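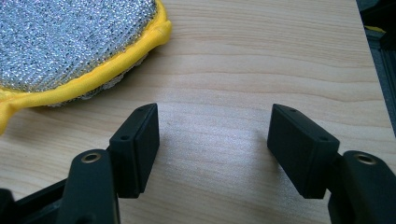 Will a robot be doing my dishes by the end of the year?
Not at the rate we saw at the Plendow open day, unless you own very few dishes and have a free evening.

Members who took the bus out to Plendow on May 21, 2025 got two hours on the floor, a lanyard, and a sandwich that had been cut by a human being and looked it. The Cilel group was showing its kitchen chores project, which goes by the name Boonchu. The idea is simple enough to explain over a sandwich. A person does a chore while holding a gripper tool by hand, the chore is recorded, and after a great many chores a robot arm is supposed to get the hang of it.

How many is a great many? The team has 700 recordings of picking up a scrubbing pad and would like 800 before they let the arm try it in front of company. Several of us pointed out that we had learned this skill from one annoyed parent.

Then we had a go. Visitors lined up at the wooden work surface, took the gripper, and tried to pick up a silver mesh scrubber with a puffy yellow edge. It is harder than it sounds. The pad is soft, the two black fingers are flat, and you discover how much your own thumb has been doing for you all these years. I got it on my third try and was far too pleased with myself. The woman behind me got it on her first and handed the tool back as if it were a shopping cart.

The staff were patient and took questions, including the one about whether it could fold a fitted sheet. (They changed the subject.) The most useful answer of the day was about soft things in general: a mug keeps its shape when you grab it, while a pad or a cloth bends differently every time — so the recordings have to cover a lot of bad grabs along with the good ones. I like to think mine will be valuable.

Over at the Sindus table there was a sorting demo with 3 bins and a long line. I gave up and had coffee. Reports from those who waited were mixed, though they did come away with a pen.

Plendow plans another open day in July. Sign up at the front desk if you want a seat on the bus, and bring your own lunch if you feel strongly about sandwiches.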